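Section 3. Setting Up the Household Emergency Water Supply

3.1 Purpose of this section

This section explains how to prepare, fill and maintain the Prutik household water reserve so that it can be used when the public supply is interrupted by an earthquake, flood or landslip. It should be read by every adult in the household. Households with an infant, or with a person receiving medical care at home, should also read Section 5.

The reserve consists of one 200-liter tank, a tap assembly, a strap set and a hand pump. Check that all parts are present before starting. If a part is missing, do not substitute a garden fitting. Contact the district supply desk and quote the number printed on the packing slip. 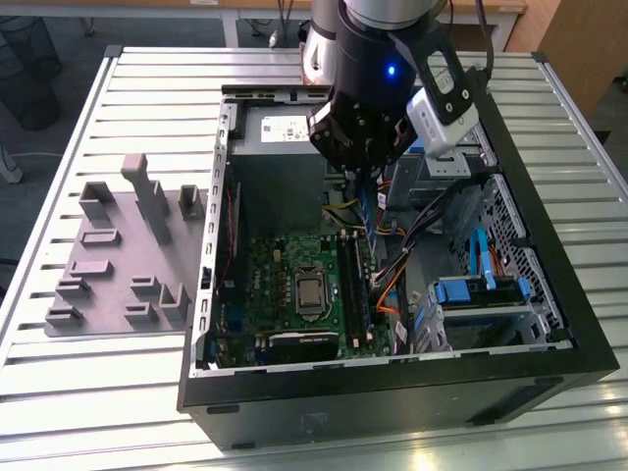 Condico District, 2025-12-02

The instructions below replace those issued in July. Households that have already installed a tank do not need to move it, but should repeat steps 6 to 9 and check the straps as described in 3.4.

3.2 Choosing a location

The tank must stand on firm, level ground, within reach of an outside wall to which the straps can be fixed. A full tank is very heavy. Do not place it on decking, on a balcony or on loose paving.

Choose a place that is shaded for most of the day and can be reached on foot without passing through the house. After a strong earthquake the building may be unsafe to enter, and the water must still be accessible.

Caution: Do not install the tank beneath a chimney, a parapet or a heavy sign. Do not install it on or directly below a slope that has moved in the past.

Note: Residents of the lower Marciniak valley should place the tank above the flood line marked on the district map. Map sheet 76 covers the valley floor and both bridge approaches.

3.3 Installing and filling the tank

1. Clear the ground of stones and roots. Lay the base mat with the ribbed side down.

2. Set the empty tank on the mat with the tap opening facing away from the wall.

3. Fit the rubber washer to the tap assembly and screw the assembly in by hand until it is snug. Do not use a wrench.

4. Fix the two wall brackets to framing or solid masonry, one at a third of the height of the tank and one at two thirds.

5. Pass the straps around the tank and through the brackets. Leave them loose until the tank is full.

6. Rinse the tank with clean drinking water and drain it through the tap.

7. Fill the tank from the household supply with a hose rated for drinking water. Stop when the water reaches the molded line below the lid.

8. Close the lid, turn it to the locked position and tighten both straps.

9. Write the filling date on the label supplied and attach it to the lid.

Caution: Do not fill the tank from a roof downpipe. Roof water may be used for flushing and cleaning, but must be stored separately and marked as unfit for drinking. 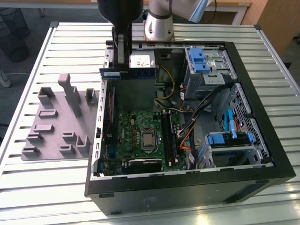 Figure 3-2. Module held above the power supply unit, computer case open.

3.4 Routine checks

Empty and refill the tank every 12 months. Between refills, check it every three months and after any earthquake strong enough to move objects on shelves. Look for water on the base mat, cracks near the tap and movement of the brackets. Tighten the straps if a hand can be passed behind them.

If the water is cloudy or has an odor, drain the tank and repeat steps 6 to 9.
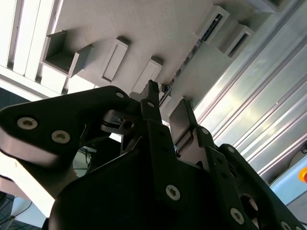 Strap brackets should be examined with the same care as the tank itself. A loose fixing may hold while the ground is still and fail in the first seconds of shaking. The bolts supplied with the Durero strap set have hexagonal recesses in the head, like the two large silver screws in the black plate, and are turned with the key taped inside the lid of the parts box. Turn each bolt until it is firm, then stop. Replace any bolt that is rusted or bent. Keep the key with the tank documents and not on a general key ring.

3.5 Using the reserve after an event

1. Turn off the household supply at the street valve to keep dirty water out of the pipes.

2. Draw water from the tap into clean, covered containers. If the tap is damaged, use the hand pump through the lid opening.

3. Reserve the tank for drinking, food preparation and the washing of hands.

4. Return to the public supply only when the district has announced that it is safe.

Questions about this section should be addressed in writing to Ksawery Kaczmarczyk, Household Preparedness Office, Room 257, Condico District Offices.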